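What 174 packing runs told us about stage labels

We finally have numbers on the packing task, so I'm writing them up before I forget the details.

The question was narrow. Our policy for the two arms was trained on teleoperated runs with no notion of where it was in the job. We wanted to know if giving it a stage label (load, close, done) would help with a long task like packing a suitcase. In the code the labeler is called Stubbs. The policy is Kestow, same as in my February post.

We had 174 demonstrations. Stubbs was trained on 70 of them that we labeled by hand, and it then labeled the rest. Kestow was trained twice for 4000 steps, once with the labels and once without. Everything else stayed the same, including the random seed.

Loading is the part I expected labels to help least. Clothes and soft items can be picked up in many orders, and there's no single right next move. 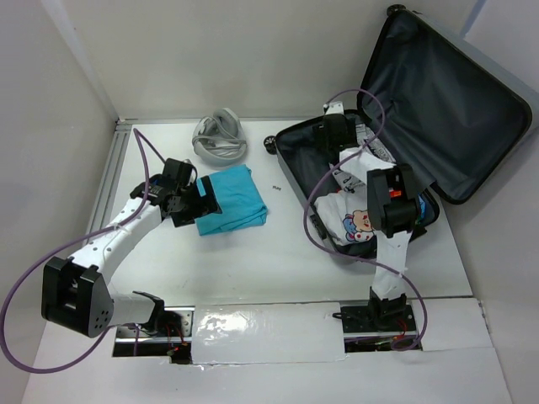
Grovham wrote in under the last post that a stage label is just a clock in disguise, and that a policy with a longer history window would learn the same thing for free. Fair point, and I did try it. The longer window helped a little on loading and made closing worse. My guess is that the history lets the policy copy the operator's pauses, and operators pause a lot before they touch the lid. I haven't tested that properly.

The labeled version finished 69 percent of its trials. I'm not going to quote a figure for the unlabeled one yet, as we changed the table height halfway through and I want to rerun it. It was clearly lower. The usual failure was going back for another item after the lid had started to come down.

Closing is where the two versions really differ. The shell has to be shut before either arm can do anything useful at the seam, and the arms have to stay out of each other's way at the near end.

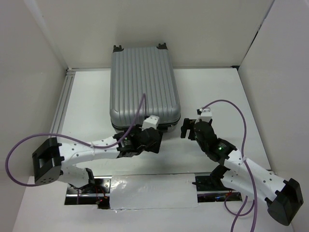

With labels, the arms also stop more cleanly. Without them, Kestow tended to keep nudging a closed case until the time limit ran out. We count that as a failure, though you could argue it's a finished task with bad manners.

Two problems remain. Stubbs switches from load to close too early when the last item is small, and it has only ever been trained on our own table. The Worari code handles the switch with a short delay, so I'm going to try that first, then redo the unlabeled runs at the new height.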